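Drutus Workshop News
Grippers and tools
2025-02-18

Small parts on soft ground: a comparison of two finger pads

The winter round of hand-held gripper tests in Dutport is finished, and the results are now in the shared folder. Members who only want to know which pads to order can skip to the last section. The rest of you asked in May for more detail on how these comparisons are done, so this item is longer than usual.

We compared two sets of replacement pads on the same pair of hand-held grippers. The Trindero pads are blue, with fine parallel ridges across the gripping face. The Carré pads are gray and smooth, a little softer, and cost more. Both glue onto the standard black fingers. We changed nothing else between the sets: same linkages, same cameras, same two operators, same trigger springs.

Up to now all our pad tests have used hard parts on a hard table. Blocks, bottle caps, machine screws, the plastic cutlery set. Those tests are easy to repeat and easy to score, and they told us very little about how the grippers behave in somebody's house. Annatjie Oosthuizen suggested we move to a bed and use costume jewelry in a shallow box. Beads are small, shiny and slippery, they roll, and once they are strung together they drag their neighbors with them. A bedspread gives under the fingertips, so you lose the firm surface that most of us lean on without noticing.

The task goes like this. An open red box with a white tray in it sits on the bedspread. The operator holds one gripper in each hand. One steadies the box and the other takes out a named item, lifts it clear of the wall, lays it on the cloth, then picks it up again and puts it back. Bead bracelets are the main items, with a hair claw clip as the easy one and a few small trinkets as the hard ones. Items go back however they land, and the tray isn't tidied between trials, so it gets more tangled as a session goes on. We did that on purpose. A neat tray gave us good numbers in the trial run and we didn't believe them.

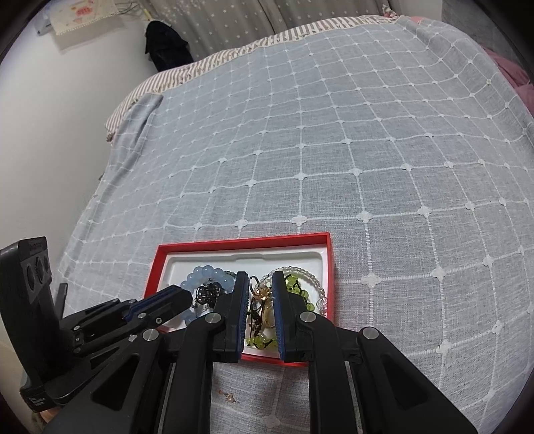
We ran 14 sessions, split evenly between the two sets of pads, and logged 3,588 separate grasps. A grasp is counted from the moment the fingers start to close until the item is either released on purpose or lost. Trying again after a slip counts as a new grasp. That makes the total look large, and with the smallest trinkets a good share of it is the operator going back for the same thing again and again.

On the large round beads the two sets came out level. Either pad will hold a bracelet by a single bead if you close squarely on it, and either will spit the bead out sideways if you don't. The ridges on the Trindero pads help a little when the string, and not the bead, is what ends up between the fingers. The string finds a groove and stays there. With the smooth pads it tends to creep toward the tip during the lift, and you have to close harder to stop it.

The tiny beads were where the sets parted. A strand of very small beads will settle into the ridges and then not want to come out. Both of us had releases where the fingers were fully open and the strand was still hanging from one pad. We scored these as failed releases, and the Trindero pads had 37 of them over the whole test. The Carré pads had a few, all late in a session, when we suspect the surface had picked up lint from the bedspread. Wiping them with a damp cloth cleared it up.

The claw clip gave no trouble to anybody. It can be taken by the spine, by the lobes or by the teeth. I would leave it out next time, except that it's useful for warming up.

Very small metal pieces were poor with both sets. The fingertips are simply too wide for them. You can pin a small ring or a charm against the tray and drag it up the wall, and Annatjie got quite good at this, but I wouldn't call it a grasp and I didn't log it as one. If your work is mostly on things that size, pads aren't the answer and you should be looking at narrower fingers.

Notes on the box

The tray is shallow with a raised rim, and the cardboard walls stand up around it. That is enough to matter. To get the fingertips flat on the tray near a wall you have to tilt the whole tool, and once it is tilted the pads no longer meet evenly. Most of our lost grasps happened close to the walls, with either pad. We tried raising the tray on a folded towel for part of one session and the losses dropped, but then the box no longer behaved like a box anyone would own, so we took the towel out and threw away those trials.

The steadying hand is more work than it sounds. If you push the box from the side with a closed gripper, it slides over the bedspread and rucks the cloth up on the far side. If you pinch the wall, it holds well, but the thin cardboard bends in and the tray lifts at one corner. We settled on resting the finger against the outside of the wall with very light pressure and letting the cloth do the rest. Operators who are new to two-handed work should practice this with an empty box first.
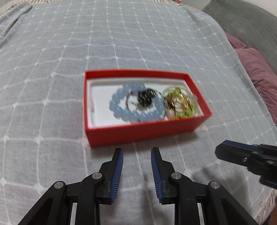
Linnea Sundqvist

I look after the cameras on these tools, so I'll add something about them here. The wrist view is wide and the tips of both fingers stay in it through the whole grasp. For this task that is what you want. The trouble is at close range. When the tool comes down over the tray, the fingers cover exactly the item you are trying to take, and the beads behind them are often the only clue to where the string runs. With dark strands lying across pale beads this is manageable. With clear beads on a white tray it is hard going, and I had to go back to the second tool's view several times to decide what had been picked up.

The second view turned out to be the more useful one for scoring. It looks in from the side and shows the gap under the fingertips. I would like every two-handed test from now on to save both views, even when one tool is doing nothing but holding a box still. It doubles the storage. I have priced the extra drives and can send the figures to anyone who needs them for a budget.

Focus is fixed on both cameras. I set it for the fingertips, and items in the tray go a little soft until the tool is nearly on top of them. Please don't change the focus ring on a unit you have borrowed. Two came back last fall with the ring turned all the way round, and it took me most of a morning to notice why the tracking had gone bad.

The woven pattern on the bedspread was a help to tracking. A plain sheet gives the software very little to hold on to, and on an earlier try with one the position estimate drifted until the tool appeared to be under the mattress. A grid of stitched lines with raised knots gave it plenty. The one caution is that cloth moves. When the bedspread shifted under the operator's knee or was pulled by the box, the estimate shifted with it. I marked those stretches in the log and they should be dropped from anything that depends on absolute position. The grasp counts are not affected.

On lighting: daylight through curtains, plus the ceiling light. Shiny beads throw highlights that move as the tool moves. I left exposure on automatic for the first sessions and regretted it, because the white tray pulled the whole picture down. Later sessions were locked at one setting and are much easier to watch.

Wear and gluing

Pads from each set were taken off after the last session and looked at under the bench magnifier. The Trindero ridges were rounded slightly at the very tip and sound everywhere else. One Carré pad had a nick near the edge, probably from a metal clasp. The glue held on all of them. If you are fitting either kind, scuff the finger first, clamp overnight, and keep the glue out of the ridges. A toothpick is better than a brush for this.

Take the old glue off completely before fitting new pads. A thin layer left on one finger and not the other will keep the pads from closing parallel, and you will blame the linkage for it. I did.

What to order

For general household work, Trindero. They are cheaper, they grip string and cord better, and the release problem only shows up with very fine strands. For anything with tiny beads, chain or thread, where letting go cleanly matters as much as holding, Carré, with a damp cloth kept nearby. We have almost 80 pads left in the cupboard, most of them Trindero, and members can have those at cost while they last. Carré pads need to be ordered, and I would rather send one order than several, so let me know by the end of the month if you want to be on it.

Next round

Annatjie wants to try the same box on a sofa arm, and then on a dresser at standing height, to separate the effect of the soft surface from the effect of kneeling beside a bed for an hour. We also want at least one more operator. Both of us are right-handed and both of us learned on the same tools, and I don't know how much of the result is the pads and how much is our habits. If you are left-handed and can spare a few afternoons, you would be especially welcome.

Logs, the scoring sheet and the list of dropped stretches are in the shared folder under "pads winter." The video is too large for it. Bring a drive to the workshop and I'll copy it for you.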